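Every January someone tells me the shop-floor robot has arrived. It's June now and I'm still the one doing the shelves. A thread, as I've had three people send me the same Fakon clip this week.

The clip: an arm picks a box off a trolley, puts it on a shelf, picks up the next one. 276 boxes without a drop, says the caption. Fine. Every box is the same box. The shelf has been built for the arm and the trolley stops in the same place each time.

I have never worked in a shop like that. Has anyone?

Small shops are gift boxes on a side table, a jar that wants moving before you can get at the carton behind it, one shelf full and the next one bare. Half the job is deciding what goes where. The lifting is the easy bit. 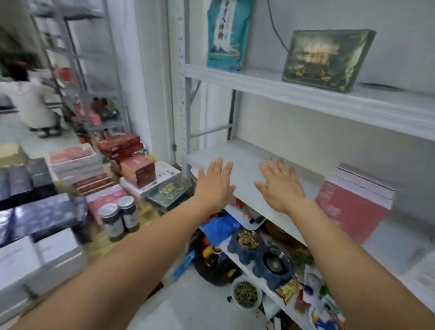

Junaid Mughal
@junaidmughal · 2024-06-17

Look at that middle shelf. Pink and red boxes at the far right, the rest bare. Ask a machine to "fill the gap" and you've asked it nothing. Fill it with what? The dark green boxes with the gold lettering? The navy ones? Facing out or stacked flat?

Then look lower down. Pet feeder with kibble in it, a bowl of green pellets on the floor, crumbs, a crumpled blue bag, little bottles in the corner. Any of us would step round that lot without thinking. I'd like to see a wheeled base try.

And the shelf above has a tall blue bag stood against the wall and a flat box leaning back. Leaning! Try telling a gripper how far back a box can lean before it slides.

I did go and see one for myself, before anyone says I haven't. Mogensen had their Jimidura machine on show in Ballport. Polite people, decent coffee. They let me pick the items so I took in a bag of rice, a boxed tea set and a jar of pickled plums.

It managed the tea set. The jar took 4 goes. The rice it pinched at the top seam and then just stopped, and a lad came over with a laptop.

15 minutes for three things, 11 of them on the rice. I timed it on my phone. My niece does a whole bay in that, and she's on her own phone while she does it.

To be fair to them (I do try), the engineer was straight with me. Soft bags are hard. Shiny lids are hard. Knowing what the manager meant is hardest of all, and she said they hadn't cracked it. I came away liking her more than the machine.

Same goes for the house, by the way. People say "it'll do your dishes" and mean it will move a clean plate from one rack to another. Who scrapes the pan? Who finds the lid for the tub?

Somebody in the replies says give it two years. I was told two years when I started in this trade and the robot was going to do the stocktake. We do still have a stocktake. It's on a clipboard.

I'm not against it. My back would be thrilled. If one turns up that can take a mixed delivery, sort it, and put it out on a shelf like that one without a person standing by with a laptop, I'll buy the first round and say I was wrong.

Until then please stop sending me the clip - I've seen it. The trolley doesn't even have a wonky wheel.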